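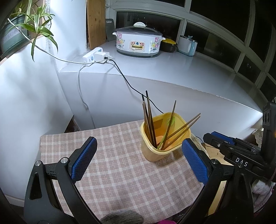 November, magneto and first fire

Bulbridge lorry, chassis 221. Started on the magneto at 8:15 with the shop still freezing. The new coil is in and the points are cleaned up and set. Turned the armature by hand and got a fat blue spark off all four towers, the best I've had from this unit by a mile! The old coil had been giving me a thin orange one, and only when it felt like it.

Timing took most of the morning. The Stultach manual wants the marks lined up on the flywheel, but our flywheel came off the later Sevthorpe engine and has two sets of marks, one of them useless to us. Went by piston position on number one instead, then scribed a fresh line and filled it with white paint. Please use the white line from now on, whoever gets to it next.

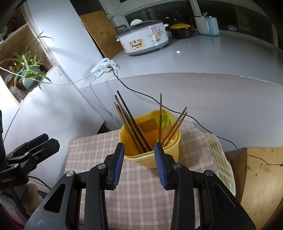 Yellow container and chopsticks on the plaid cloth.

After lunch: fuel. The vacuum tank still leaks at the lid, so I ran her off a gravity can hung from the roof beam. Choke full out, three pulls on the handle, nothing. Fourth pull and she caught! Ran rough for a bit, then settled into that lovely slow thump (I may have shouted). Oil pressure came up right away. Shut her down at 321 on the shop timer when the water pump gland started weeping.

Gland needs repacking with graphite string. Tarigan has the right size under part 1306, so I've put an order in.

Exhaust manifold is blowing a little at the rear port, and the studs there are short. Leave them alone until the longer ones are cut, or we'll strip the block.

Still to do before she moves under her own power:
vacuum tank lid gasket
gland
rear port studs
hand brake linkage, still in pieces on the back shelf
check the clutch isn't stuck after all those years standing

Drained the block at 5:40, left the drain tap open and hung a tag on the radiator cap.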